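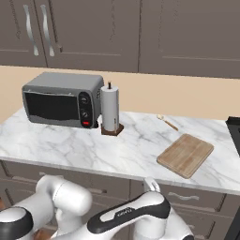

Food festival stall and kitchen check, with comments
Redholm Winter Food Festival, December event
Checked by Eirlys Jarman. Copy to Keerthana Shetty (menu and vendors) and Eifion Howells (site).
Written up 2025-03-03 from my notes, for use in planning the next one.

Marks used: OK, FIX (put right while I was there), OPEN (still needs an answer). Where I wrote "told" it means a person told me and I didn't see it myself. Please don't turn those into OKs.

1. PAPERWORK

1.1 Permit posted at each stall: OK at all 19.
1.2 Food handler cards for everyone serving: OPEN. I saw cards at 13 stalls. The others were "in the car," "at the hotel" or "with my cousin." A card in a car is the same to me as no card.
1.3 Allergen sheet matches the menu board: OPEN. The printed sheets were done before the last menu change. The fish curry stall had swapped mustard oil in and the sheet doesn't list mustard. Keerthana says the vendor was telling customers. Maybe so. I stood in that line for a good while and heard it mentioned to one person.
1.4 Insurance certificate on file for stall 13: FIX. Emailed during the walk.

2. COLD HOLDING

2.1 Fridges and coolers at 41 F or below: FIX. The yogurt drinks cooler read 46 F on my thermometer and 38 F on its own display. I believe my thermometer, which was checked in ice water that morning. Drinks thrown out, cooler swapped.
2.2 Temperature log filled in every two hours: OPEN. Two logs had every reading for the day in the same pen, same slant, all 39. One of them had already been filled in for 8 p.m. I was there at 5:30.
2.3 Raw fish stored below ready-to-eat food: OK.
2.4 Refrigerated truck (unit 508): OK on temperature. The door seal is split at the bottom corner. Told it will be replaced. I was told that at the summer event too.

3. HOT HOLDING AND COOKING

3.1 Rice, dal and curries held at 135 F or above: OK at most stalls. FIX at the biryani stall, where the pot by the tent flap was at 121 F. Reheated to 165 F and moved to the back burner.
3.2 Probe thermometer at each cooking stall: OK, but one was still sealed in its package at 4 p.m.
3.3 Reheating chicken to 165 F: OK. Watched three batches.
3.4 Standik warming cabinets: OPEN. The salesman's sheet says they hold temperature with the door opened "as often as service requires." The one I watched lost 20 degrees over the dinner rush. I'd like to see a proper test before we rent more.
3.5 Fryer oil: OK. Dark at the fritter stall by evening. Changed when asked.

4. HANDS, WATER, CLEANING

4.1 Handwashing station with warm water, soap and paper towels: FIX. Soap out at two stations. The shared one behind the sweets stalls was being used to rinse cilantro. Cleared and a sign put up. I don't expect much from the sign.
4.2 Gloves changed between money and food: OPEN. Poor nearly everywhere. The puffed rice stall was the best of the lot, with one person on cash and one on food, and they were also the busiest, so I don't accept that it can't be done.
4.3 Sanitizer strength: OK with test strips. Zacharopoulos Catering had no strips and were going by smell. Gave them a roll of mine.
4.4 Wiping cloths kept in sanitizer between uses: half and half. OPEN.

5. GAS, FIRE, POWER

5.1 Propane cylinders upright and chained: FIX at one stall (bungee cord replaced with chain).
5.2 Class K extinguisher within reach of fryers: OK. One had a stack of takeout boxes in front of it. Moved.
5.3 Tents at least 10 feet from cooking flame: OPEN. Eifion measured these at setup and I don't doubt his tape. By dinner two of the grills had crept back under the awnings out of the rain.
5.4 Cables covered on walkways: OK.

6. WASTE

6.1 Grease barrels lidded: OK.
6.2 Gray water tank: FIX. Full by 6 p.m., emptied at 6:40. The contractor, Mernaleo, says the tank is big enough. It was big enough until six.

COMMENTS

Total meals sold was 3918 going by the token count. I've seen this used as evidence that the food was safe, on the grounds that there were no complaints. People with a sore stomach the next day tend to blame the last thing they ate, or they don't call anyone.

Berwyn Landeg asked if the self-check form could replace my walk next time. I compared the two. The self-checks were all OK, top to bottom, including the cooler at 46 F. My answer is no.

Lleucu Gittins is rewriting the allergen sheet so it prints from the final menu. Good, if the menu stays final. I'd want a cutoff of two days before opening and no swaps after it.

Open items to be answered in writing before stalls are offered: 1.2, 1.3, 2.2, 3.4, 4.2, 4.4, 5.3. Add the truck door seal, with a receipt.

E. Jarman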